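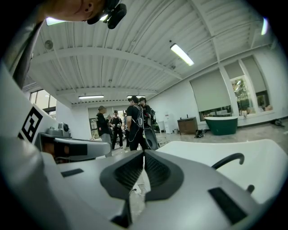
## 2025-01-09, late

Tub day! I've been looking forward to it since December and it was every bit as good as I hoped. Walid had the lights on before I got there, and I love that big hall with all of them lit, the white steel beams and the corrugated ceiling making it feel like the inside of a ship. Cold feet all morning, though. Wear the thick socks tomorrow.

We started late, as usual. Everyone stood around on that pale floor talking over who would do what, and I think I could have listened for another hour (Crisanto has opinions about limescale, and they're good ones). Madhu wants the rim done first and the bottom last. Remigiusz wants it the other way around. I'm with Madhu - whatever you push off the rim ends up in the basin anyway, so why do the basin twice?

Lunch was lentil soup from Soller, 360 for the whole pot plus bread, and I had seconds. Must ask them what they put in it. Cumin, for sure, but something sour too.

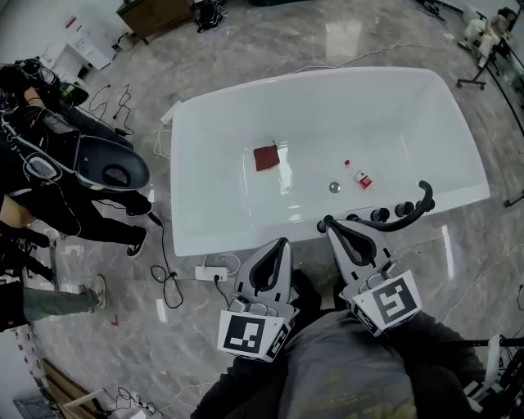

I have decided that I want a white tub at home, and I want one as big as this one! Ours is beige and so narrow that I wash my elbows on the wall. I spent half the break working out where it would go, and if the laundry shelf moved to the hall closet it might even fit. The black fittings won me over as well, the long curved one along the rim most of all, though I can see they'd be fussy to wipe between. And I'd want the same kind of cloth, the reddish-brown one with the little hanging loop, so it could live on a hook by the door and stop going missing under the sink.

The marble-patterned floor I could do without. Very handsome, but I'd be down on my knees looking for smears every evening.

Wrote up my notes on the bus. Corners need small circles, long sides need long strokes, and the drain gets its own turn at the very end. Madhu read them over my shoulder and added "don't skimp on the rinse" in capital letters, so that's in there now.

Called Mireille after dinner and told her the tub plan. She said 2,000 would never cover it with the plumbing, and then she sent me links to tubs for an hour. Going to measure the bathroom before breakfast. The tape is in the kitchen drawer, under the batteries.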